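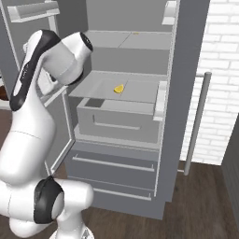 I've been meaning to write about food waste since before Christmas, and then the community larder in Vonstead rang to say they'd had 884 bags of shopping through the door over the winter, so I've finally sat down to it. My own record is shameful. I bought a cucumber last month, pushed it to the back and met it again as soup. So I've started having a proper look before I go to the shops, with the door standing open like the one on that grey fridge, and writing down what needs eating first. It takes me a minute or two and I've already stopped buying mustard (I had four jars!).

Évan Collet sent me his trick, which is a shelf just for odds and ends. Half an onion, the last of the ham, that bit of cheese you're not sure about - it all goes there, and tea on the night before shopping has to come from it. We've had some very strange omelettes at our house but the children ate them.

If you'd like more ideas, Keegan Kennedy is running a leftovers evening at the Tukside hall in April. There's room for 60 and it costs £7, with soup and bread included. Bring a tub with a lid, as there's usually plenty to take home. I'll be on the door, so do come and say hello - and if anybody has a good use for a lot of mustard, please write in!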